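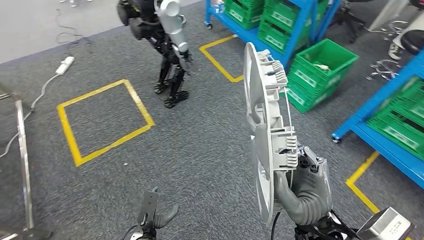 4. Start-up Behavior Under Repeated Power Loss

4.1 Boards and firmware

The boards used in this part of the study were Skeveo single-board computers of the second hardware revision. Each carries two memory chips, a single SATA connector, three network ports and a slot for a microSD card. The first revision differs in its power input stage and was left out, as its supply line was redesigned before the present work began. All boards ran the same build of Guvard, the open boot firmware described in Section 2, and the same root file system, written to the card from one master copy.

Two groups were formed. The first group ran Guvard with its default settings. The second ran it with the delayed storage option turned on. With this option the firmware waits for the supply voltage to settle before it powers the SATA port, and then waits again before it reads the partition table. The wait is set by a single value in the environment block. We used 200 milliseconds for both waits, which was the shortest setting at which the test drives reported ready on the first request during the pilot runs.

No other change was made between the groups. Boards were assigned by serial number, odd numbers to the first group and even numbers to the second, so that boards from the same production batch appeared in both.

4.2 Procedure

Power was switched by a relay card under the control of a separate host. A cycle began when the relay closed. The host then listened on the serial console of the board for three markers: the first line printed by the firmware, the line printed when the kernel took over, and the login prompt. When the login prompt appeared, the host started a write job on the attached drive and opened the relay at a random point during the job. If no login prompt appeared within the time limit, the host recorded the last marker seen and opened the relay. The off period was drawn at random from a fixed range so that some starts would take place with charge still held on the input side of the board.

Each group completed 700 cycles with a solid-state drive attached. The remaining cycles were spread over rotating drives, boards with no drive, and boards started from the network. Across all conditions the host logged 3,837 cycles. Cycles in which the host itself lost its console link were removed before this count was made and are not included in any table.

The procedure was drafted by Jaruwan Duangkaew and revised after the pilot runs by Thabiso Molefe, who also wrote the control script. The script is published with the raw logs. Readers who wish to repeat the work should note that the script expects the console at its default speed and will treat any other speed as a failed start. 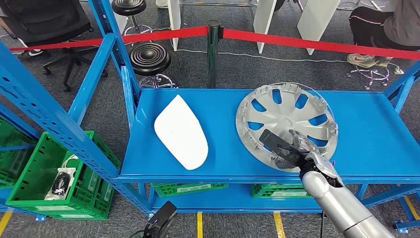
Does the delayed storage option protect data that was being written when power was lost?

The option has no effect on data in flight. It acts only during the next start, when it keeps the firmware from reading a drive that is not yet ready. Protection of pending writes remains a matter for the drive and the file system.

4.3 Classes of failure

Failures were sorted into four classes by the last marker seen on the console. A class A failure is one in which the firmware printed nothing. A class B failure is one in which the firmware started but did not find a boot device. In class C the kernel started and then stopped before the root file system was mounted. Class D covers every start that passed this point but did not reach the login prompt within the time limit.

Sorting was done by script first. Two readers, Noreen Zaidi and Apinya Boonchu, then went through the logs of all failed cycles separately and compared their results. They disagreed mainly on the border between classes C and D, where the kernel mounted the root file system read-only and continued for a short time. These cases were placed in class D. The rule was applied to the logs from both groups before the group labels were restored.

Class A failures were seen in both groups, with no clear difference between them. This is to be expected, as the delayed storage option cannot act before the firmware itself is running. Inspection of the supply trace showed that nearly all class A failures followed a short off period. The reset controller on the board did not see a full drop in voltage and so did not issue a reset. Later units could address this with a bleed resistor on the input – a small change, though one that raises idle power slightly.

Class B failures were the main concern of this section. They occurred in the default group and were rare in the group with the option turned on. In the typical case the firmware asked the drive for its identity while the drive was still starting, received no reply, and moved to the next device in the boot list. Where the list held no other valid device, the board stopped at the firmware prompt and remained there until the next power cycle. For a board placed at a remote site this outcome is more serious than a slow start, as it calls for a visit.

4.4 The Sriwong installation

To see whether the bench results held in service, we also collected logs from the Sriwong installation, where Skeveo boards serve as routers with local storage. The supply at Sriwong is subject to short outages, most often in February, when load on the local line is high. The boards there run Lurkimlow, a small monitoring program that stores the time and result of each start in a reserved area of the card. Mayuree Ongart arranged access to the records and checked them against the site log.

The installation differs from the bench in two ways. The boards share a common supply and therefore start at the same moment, which puts a heavier load on that supply than a single board would. The drives are also of mixed age. 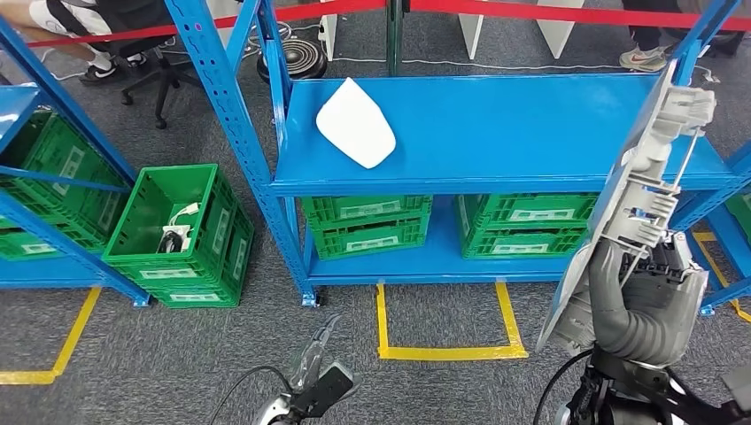
Figure 3. Blue metal shelving unit with green plastic crates on its lower shelf.

The service records agree with the bench results in kind, although the two should not be compared as rates. Class B failures were recorded before the option was turned on and were confined afterward to boards with the oldest drives. Raising the wait on those boards removed the remaining cases within the period covered by the records, which closed on August 30, 2020.

4.5 Limits

The tests used one firmware build and one hardware revision. The relay gives a clean break in the supply, while a real outage may include sags and brief returns of voltage that the relay cannot reproduce. The class A results in particular should be read with this in mind. Room temperature was recorded but not controlled, and no cycles were run with the boards in a closed case.

The fixed wait is also a simple tool. It adds the same delay to every start, including those in which the drive is ready at once. A better method would poll the drive and continue as soon as it answers, with the fixed value kept only as an upper bound. A patch to this effect has been prepared for Guvard and is discussed in Section 6.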